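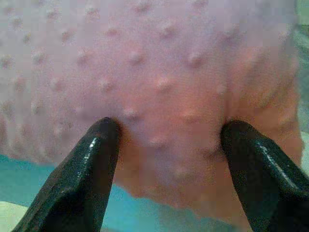

Dotted pink sample, raised side up

Subject: Re: [textile-care] Shrinkage on dotted fabrics, hot vs. warm wash

On the August thread, a list member wrote:
> We ran the Plondard knit through 41 cycles at the warm setting and
> got almost no change in length. Width is another story. Is anyone
> measuring before the first wash, or only after the fabric has
> relaxed? Our numbers don't line up with the ones from Hayes.

We measure before and after. The first wash releases tension left over from finishing, and if you take your baseline after it, you lose most of the width change. I suspect that accounts for the gap between your figures and the Hayes set, but I'd want to see their marking procedure before saying so.

Our method, for comparison:

Cut squares 300 mm on a side and lay them flat overnight in the test room. Mark with thread, three pairs of points in each direction. Ink migrates on the lighter colors and the marks get wide enough to cost you half a millimeter. Put the marks on the flat side if the fabric has a raised pattern. A ruler laid over dots rocks a little, and two people will read it differently.

Load weight matters more than I expected. With a half load the Tasent machine tumbles the squares harder, and width loss went up by close to a point. We now fill out every load with plain cotton ballast, which gets replaced when it starts to pill.

Spin speed is fixed at 1,000. We tried a faster spin last winter and the edges curled so badly that the outer pair of marks was useless. Overlocking the edges helps with curl but pulls the corners in, so stay well inside the stitching.

Drying is where I think most of the disagreement on this list comes from. Line drying stretches the length under the fabric's own wet weight, which hides shrinkage. Flat on a screen is slow but repeatable. Please say which one you used when you post results - several of the older posts don't, and I can't use them.

The combined sheet has 1,558 rows now. I'm going to drop the Griltus entries unless somebody can tell me whether those widths are in inches or centimeters.

To the original question: what did you use for ballast, and was it the same for all 41 cycles?

--
textile-care list
To unsubscribe, reply with "unsubscribe" in the subject line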